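Home About Us Our Services Prices Areas We Cover Contact

About Benjelloun Home Help

Benjelloun Home Help is a small domestic help company. We tidy bedrooms, fold and put away clothes, change beds and sort wardrobes in private homes. Bouchra Shehata and Desmond Schumacher started it after several years of working together in a hotel linen room, and both of them still go out on visits.

There are 11 of us now. We look after 70 households, most of them on a weekly or fortnightly visit, and the rest call us when they need a hand before a move or after a spell in hospital. The youngest member of the team joined from school and the oldest, Rosalie Rainer, came to us at 61 from a dry cleaner's. She trains all our new starters in folding.

What we do

A normal visit is two hours. We strip and make the beds, bring in the washing, fold it and put it where you keep it. We don't do carpets, ovens or windows. If you need those done, ask the office and Chaimae Kabbaj will give you the number of a firm we know.

Wardrobe sorting is booked separately and takes a morning or an afternoon. We work through one cupboard at a time and nothing leaves the house unless you have said so. Clothes you no longer want can go in our van to the charity shop on Friday.
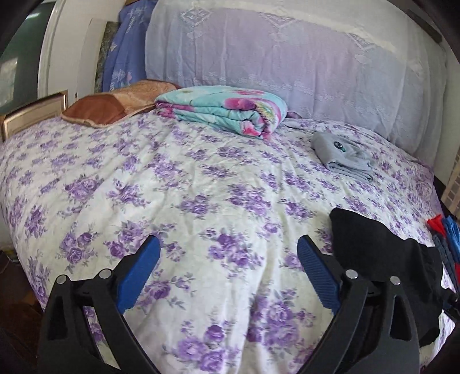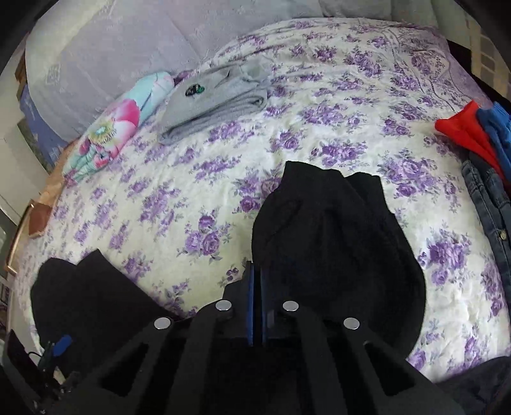
Most of our folding is done on the bed, and new starters learn it that way from the first day. Ironing boards and kitchen tables are too narrow for a family's washing, and a made bed gives you a clean flat surface at a fair height. Thick things like a grey sweatshirt are folded in layers and kept away from the pile, as they tip it over. Jeans are laid lengthwise along the side until last. Reds and blues can sit together once they have been washed, but we keep them apart in the basket. Small black items get lost easily in a dark pile, so we leave them out on the cover where they show up, and fold them at the end.

We bring our own storage bags and labels. Bedding stays on the bed it came from unless you ask us to change it - some people have a favourite quilt and we make a note of that on the house card.

The office is open from eight in the morning. Ring and ask for Chaimae, or leave a message and she will call you back the same day.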